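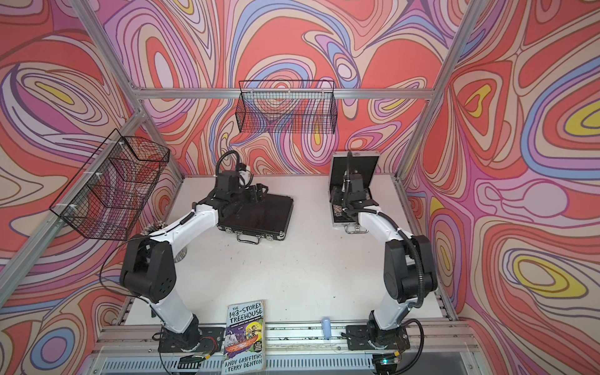
17 Jul 2018
By a staff writer

A learning system that controls a robot arm needs examples, and the examples have to come from somewhere. In image recognition the supply problem was eased by the fact that people had already put a great many photographs online. There is no such store for manipulation. A record of a hand closing on an object, with the joint positions, the gripper opening and the camera view all lined up in time, exists only if someone sets out to make it.

Mallalov, a small company in Munbridge, sets out to make it. It does not sell robots and it does not train the final controllers. Its product is recorded episodes, delivered to customers as synchronized video and motion data. The current project, which goes by the internal name Candisgate, covers two-arm work on a tabletop with ordinary goods: cases, books, pens, games. The target is 4000 accepted episodes. The word "accepted" accounts for most of the cost.

An episode begins with a written instruction and a starting layout. An operator then drives both arms by hand through a pair of leader devices, and the arms on the table follow. Everything the arms do is stored, including hesitation. When the operator judges the task done, a foot switch closes the recording. The table is then reset, the next instruction comes up, and the process repeats.

The hardware is plain by industrial standards. Two arms are bolted at the front of a white table and face a back wall, with a side wall to the left and right. Each arm ends in a black gripper. The enclosure is built on aluminum extrusion, so that a post or a basket can be moved with a hex key. Force sensing is limited to what can be estimated from motor current, and the operator feels none of it.

That last point shapes the data. An operator who cannot feel contact has to see it, and learns to move the gripper in ways that make contact visible. The approach is slower and more upright than a human hand would choose. Several customers have asked whether this is a fault. The company's position is that the trained controller will also be working mainly from cameras, so a motion that can be followed by eye is closer to what the controller will need.

Why the walls are loud

The walls are lined with bands of coral, pink, lilac, blue and cream, outlined in a dark color and curled around one another like contour lines. Visitors tend to assume it is decoration. It is a controlled variable. A network trained against a plain gray background can learn to find objects by looking for anything that is not gray. Moved to a kitchen or a stockroom, the same network finds objects everywhere.

A busy background removes that shortcut. The pattern has strong edges, repeated colors and closed loops that resemble the outlines of objects, and the system gets no credit for noticing any of them. The linings are swapped on a schedule, and each lining is logged with the episodes recorded in front of it. A customer can then train on one group and test on another.

The same reasoning applies to the goods. Wire mesh is kept in the set for being difficult: the wall shows through the grid, and the depth estimate tends to fall apart. Clear plastic is difficult for similar reasons. Black objects handled by black grippers hide the point of contact. A children's paperback with a crowded cover, in this case The 143-Storey Treehouse, is a flat object covered in small figures that are not objects at all. The grippers also have trouble with books for mechanical reasons, as a cover lying flat offers no side tall enough to pinch. Leaving a book slightly over the front rail gives the gripper an edge to work with, and that placement is recorded as its own starting condition.

Two arms, one clock

Single-arm recording is fairly well understood. Adding a second arm does more than double the number of joints. The operator has to divide attention, and the division shows up in the recordings as one arm stopping while the other moves. A model trained on such data learns to stop as well. It may also learn to wait for a signal that existed only in the operator's head.

Mallalov handles this in two ways. The first is to write tasks in which both arms have a reason to be busy, such as steadying a case while something is placed in it. The second is to mark idle spans after recording, so that they can be shortened or left out. Marking is done by a reviewer other than the operator. It is slow work, and the company has so far declined to automate it, on the grounds that an automatic marker would need examples too.

Timing is the other constraint. Camera images and joint readings travel by different routes and arrive with different delays. If the images lag, the controller learns to close its gripper at the wrong moment. At the start of every shift each arm is run through a short tapping motion in view of all cameras, and the offset is measured and written into the session header. A session without a valid offset is thrown out whole. In the first week of July this happened to 127 episodes after a cable was replaced and the check was skipped. None could be recovered with enough confidence to ship.

Cases are among the more productive items on the list. A hard case with a handle offers several distinct places to grasp, and it can be open or closed, full or empty. With the lid up, it also creates a region that one camera can see into and another cannot. The usual contents are small and varied: stacks of poker chips, a round tin, whatever the instruction for that round calls for. Chips are a severe test. They slide against each other, and a stack gripped slightly off center will shear. 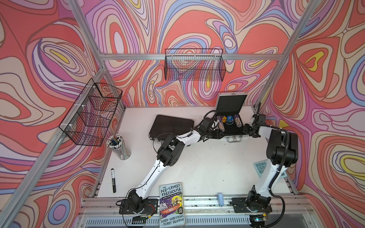

What gets thrown away

A failed attempt is not automatically rejected. If the operator drops a chip, sees it, and picks it up again, the episode is kept and tagged as a recovery. Customers value these. A controller trained only on clean runs has no information about what to do once something has gone wrong, and small errors carry it steadily further from anything it has seen.

Rejection is reserved for six conditions. They include a hand entering the workspace during recording, an instruction that does not match the result, and a starting layout too similar to one already on file. The last is the most common. People resetting a table fall into habits. The case goes back to the same spot, at the same angle, with the book in front of it. Over a few hundred episodes the habit becomes a pattern that a network can exploit, reaching for where the case usually is and ignoring the camera.

To counter this, layouts are now drawn by software and shown to the operator as an outline over the live camera view. Objects that play no part in the task stay on the table as distractors, and their positions change too. Operators report that matching the outline takes longer than many of the tasks do. The company has accepted the loss in throughput.

Pascual, the review tool written for the project, plays each episode at two speeds: first at four times normal, for layout and outcome, and then at normal speed for contact. Reviewers work from the wrist views before the wide view. A grasp that looks sound from the side of the table can turn out, from the wrist, to be a corner held by friction.

How much of this care survives into the trained controller is an open question. Customers rarely send results back, and those who do seldom train on the data alone. Mallalov runs a small baseline model of its own on each batch, mainly to catch errors in the files. It is retrained from nothing every time, and its success rate is not published. The next batch changes the wall lining and keeps the object list as it is.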